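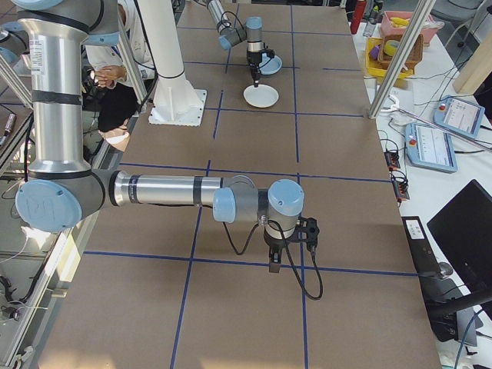 I started at Grivedmont as a kitting tech, and for most of that time my job was putting things in trays. A sample kit would come up on the list, I'd pull the parts, lay them out, check them against the sheet and close the lid. We had 12 kits on the catalog and I could do any of them without looking at the sheet, although I was supposed to look. Now the layout half of that job is being moved to the arms, and my day looks different. The big table is split into cells with blue tape, and most of what I do starts with those cells. When I say "plate in its cell" I mean a particular rectangle, and everyone on the shift means the same one.

A few people who used to work with me have asked what it's like, so I'm writing it down once.

The first thing that changed was the pace. By hand, a slow morning and a busy morning felt different because I moved differently. With the arms, the speed is whatever is typed in on the pendant, and it stays there. My work comes in lumps now. I set up, I run, I wait, I fix something, I run again. Ramil Gatchalian, who trained on the same bench I did, hates the waiting. He brings reading. I don't mind it, but I do get stiff from sitting, and by three in the afternoon I'm looking for a reason to go to the stockroom.

The second thing was what counts as a mistake. If I put a bowl down a thumb's width off, I never noticed, and neither did the customer. If the arm is off by that much, it's off on every kit until somebody catches it. We had a run in March where 38 trays had to be opened and redone, all with the same small error. It took Shiela Lumbao and me most of a shift. Doing it by hand I would have made maybe three mistakes in that many trays, all different.

So a lot of the job is now the table itself. We keep a log for it, which sounds silly until you've worked there a while. Cells get checked at the start of the shift, and anything that looks off gets written up with the crossing nearest to it. The tape is laid by hand and you can tell. Lines lean, one piece sits over another, an edge gets nicked. Embla Aasen wanted painted lines and was told no, because the layout changes too often. I agree with that decision – we moved lines twice in the month after she asked.
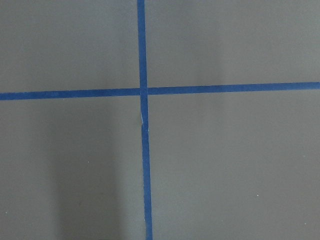
A crossing as the wrist camera sees it. The nick in the tape just below it went in the log.

I wouldn't have noticed that nick in my old job. I also wouldn't have known that a soft shadow like the one on the lower left can matter to somebody, but Kaisu Salminen, who does the vision side, asks about shadows all the time. She has a list of 11 questions she wants answered before we call her over. At first I found the list annoying. After I'd called her twice for things that were on it, I printed a copy and taped it inside my locker.

Pay is the part people ask about last, usually in the parking lot. I went up one grade when I finished the pendant course. Ramil did too. Two people on the evening shift didn't take the course and were moved to packing, on the same pay as before. One of them is happy there. The other one left for a job at Lutska, and I think she would have stayed if the course had been offered during the evening and not only at eight in the morning. I said so to Consuelo Sánchez, our shift lead, and the next round has an evening group starting on a Thursday. It should have been that way from the start.

I do miss some of it. I was quick with my hands and people knew it, and being quick doesn't come up much now. New people ask me how to jog a joint or where the spare tape is. They don't ask how to pack the Ocampo kit, which was the hard one and which I was proud of. That kit is still done by hand, for now. I get about one a week and I take my time with it.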